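Have you ever wondered how toast gets brown? Inside a toaster there are thin wires, and when electricity rushes through them they get so hot that they glow orange (do look from a safe distance, and never poke anything in!).

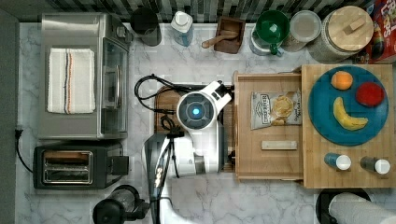
The heat dries out the outside of the bread first, and then the sugars and proteins in it start to change, turning golden and smelling wonderful. A toaster oven works much the same way, only it's roomier, so a grown-up can melt cheese on top, too!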